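How I Keep Building Bricks Off the Table (and Out of My Feet)
by Abla Awwad

Filed under: Toy storage, Small rooms

I've written before about the big tub of bricks under our bed, and a lot of you asked the same thing in the comments: fine, but what about the ones that are out right now? The tub is for the collection. What I want to talk about today is the little basket that lives up on the play table and catches whatever is being used, because that basket has done more for my evenings than any of the drawer units I bought.

You need very little for this:

A low, round basket, coiled rope if you can find one
A table with a plain dark top
Ten spare minutes and some bricks

I tried the lidded Bandgate box first and I wanted to love it, but a lid is one more thing to put somewhere. Then came a tall felt bin from Enent, and you had to tip the whole thing out to find the piece you wanted (guess where it all went). Low and open wins. If a child can see in from a chair, a child will put things in from a chair.

Dark table, tan basket, bright bricks:

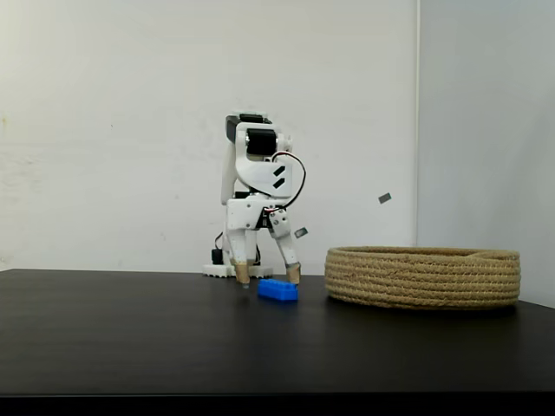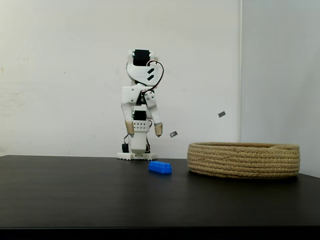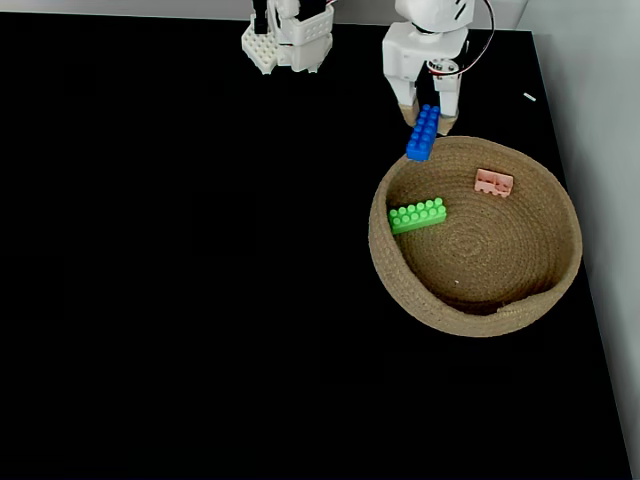
4 min read

Step one is where to put the basket. I like it on the right side of the table, since we're a right-handed house, and set in from the edge so an elbow doesn't send it flying. Flip that if your kid is a lefty! Leave the space in front of them clear for building.

Step two, the color thing. A blue brick on a black tabletop is really easy to spot, and a green one against tan rope is just as good. We used to have a speckled gray mat on ours and I lost so many small pieces to it. If your table is busy or very pale, try a plain dark cloth – an old pillowcase pulled tight will do for a trial week.

Step three: one brick at a time. I know, I know, it sounds slow. But sweeping an armful toward a shallow basket means half of it sails over the far side. Pick up one, bring it over the rim, let go, go back for the next. Little ones like it better too, especially if you call out a color and they have to find it.

Step four, stop before it's full. With a shallow basket you want to see some of the bottom. Once the bricks start stacking up near the rim, carry the whole thing to the tub and empty it. We own 679 bricks (my son counted them one rainy June and wrote it on the tub in marker), and there's no way they'd all fit up top, so please don't try.

A word on rope baskets, as I've gone through a few. The end of the coil is the weak spot. It's usually tucked in at the rim, and with enough grabbing it works itself loose. A few stitches in matching thread will hold it, or a dab of fabric glue and a clothespin overnight. If the rim gets a dent, steam it over the kettle for a moment, push it back with your thumbs and let it cool with a bowl inside. Mine came from the Remport market and it's had both treatments.

For cleaning, shake it out over the sink and use the brush end of the vacuum. Don't soak it. I soaked one and it smelled like a barn for 7 days.

Next time I'll get into sorting the tub itself, with the Bataineh trays I keep going on about.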